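Tips for Recording Household Tasks With a Hand-Held Gripper

By Jaxon Gagnon
August
141 shares | 5 comments

If you're teaching a kitchen or workshop robot by doing the job yourself, most of the result is decided before you pick anything up. These tips come from a summer of recording at a kitchen counter and a garage bench, on jobs like putting away spoons, wiping a cutting board and sorting screws into jars. They apply to the hand-held kind of gripper, where you squeeze a trigger and the camera rides along. A few notes on remote control are at the end.

Clear the surface first. Take away everything the task doesn't use, including the mail and the fruit bowl. If the clutter is going to be there when the robot works, put some of it back later and record a second batch with it in place.

Wipe the counter and dry it before you start. Drips catch the light, and a damp sponge mark changes shape from one take to the next.

Pick one starting pose and go back to it every time. I use fingers open, held over the work area, for a slow count of two. Put a bit of masking tape on the floor for your feet. It helps more than tape on the counter, which ends up in every recording.

Look at the view from the gripper before each batch. What you see standing up has little to do with what the camera sees from down by the fingers. Look for cords in particular. A charging cable at the back of the counter is easy to miss, and it will move a little every time someone bumps the outlet end. Either clip it down or run it behind the backsplash.
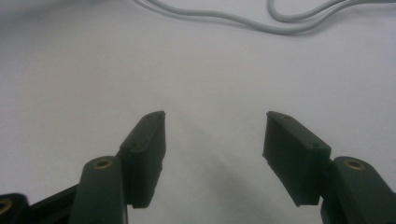 Fingers open over a white surface, with gray cables lying past the tips.

Check the fingers for looseness. Wiggle each pad by hand and tighten the screws if it shifts. Printed parts loosen with use, and a pad that has turned a little will grip a spoon handle differently than it did that morning. Snug is enough. Overtightening strips the holes.

Close the gripper all the way and open it all the way once at the beginning of a batch. If the two sides don't meet evenly, stop and fix that before recording.

Move at dish-drying speed. People rush the reach and then slow down at the grasp, and the footage blurs just where you need it. Keep the same pace from start to finish. Squeeze, wait a beat, then lift.

Approach from the side you want the robot to use. If your kitchen robot sits to the left of the sink, don't record from the right because it's more comfortable for your wrist.

Keep your other hand out of it. Steadying a bowl with your free hand feels natural, but a one-armed robot can't copy it. Use a damp cloth or a rubber mat under the bowl.

Vary where the objects go. After every few takes, shift the cup a hand's width or turn the handle. I did 70 takes of one mug in one spot and had to do most of them over.

Keep small mistakes if you recovered from them. A fumbled grasp followed by a good one is useful. Throw out takes where you dropped the thing on the floor or stopped to answer someone.

For remote control, sit where you can see the work directly as well as on the screen. Rest your elbows on the table and take a break when your hands get tired - the shaky takes come late in a session.

Write the task name and the object on a card and keep it with your log. "Blue mug to top rack" will still make sense next month. "Test 2" won't.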